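Gripper bench tests, February – Grilard vs Grurkach

Quick gallery from the bench. Long version with the logs comes later, when I get time to clean them up. Two grippers, same arm, same controller, same tasks. We wanted to know which one to keep on for the Zovomska work, where most of the job is plugs, cords and other things that bend when you don't want them to.

Setup, short version:

Grilard two-jaw, short fingers. Stiff. Opens less than we'd like.
Grurkach two-jaw, longer fingers, softer pads. Heavier, so payload had to be re-entered every swap (forgot once, arm sagged, lost a morning).
Controller running Cropper for both. Same speed limits, same home pose.
448 tries logged per gripper. Timeout at 60 seconds, then it counts as a miss.

Notes before the pictures:

Plugs – short fingers better. Less flex at the tip, so the plug stays square going in. The long ones twist a little when the prongs touch and then you're chasing it.

Thin cords – long fingers, easily. Soft pads hold where the stiff ones let it slide. We tried 15 settings for closing force on the Grilard and none of them realy fixed it.

Swap time – both bad. Bolts in a place no hex key wants to go. Somebody please make a quick-change plate under 700 bucks.

Camera – fixed side view worked better than we thought. Wrist view lost the sockets whenever the fingers got low. Keeping the fixed one, might add a second from the other side.

Cable routing – still a mess. Slack for the wrist means slack on the table, and then it's in the way of the jaws. Open to ideas.

Pictures
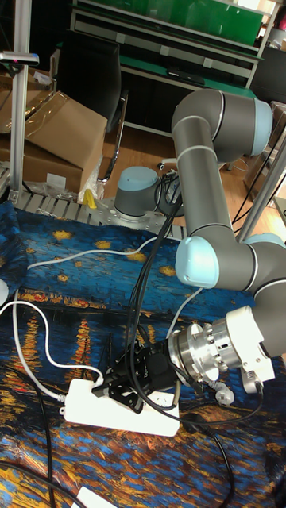 Short jaws just over the power strip, on the starry night cloth. Arm cables trailing right across the strip – see cable routing.

More to come once the long-finger shots are sorted. Leaning Grilard for plugs, Grurkach for everything soft, and yes that means more swaping. Next round is the same tasks at higher speed, then a try with the force limit turned down.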